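May, 14:20 — Bulotia room, hand-held gripper sessions

Restarted after lunch with the tray task. Each demo is one pick of the plastic cup and one set-down on the tray, both hands up before the start call. Rizwan Khan swapped the inner pads on the left gripper and re-ran the finger width calibration. Offset is 2 mm from this morning's value, logged under Grerker.

Marker cubes track well facing the table. Pose drops out when the wrist rolls past the point where only one face shows — worst gap so far up to 700 ms, on the left side. The Breltetti filter bridges short gaps but overshoots on this one.

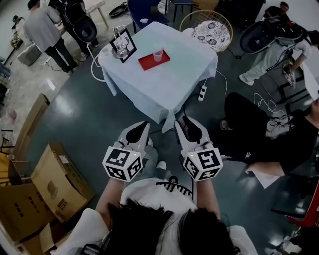 Tried a slower approach and kept the elbows further out. Fewer dropouts on replay, but the demos get longer and the grasp comes in at a flatter angle than the arm can copy near the table edge. Jalen Van Dusen wants 6 takes at each speed before we pick one. Agreed.

To do:
Re-export the two bad takes with the filter off.
Check clock sync between left and right — they drift after a battery change.
Ask Bandara for spare pads.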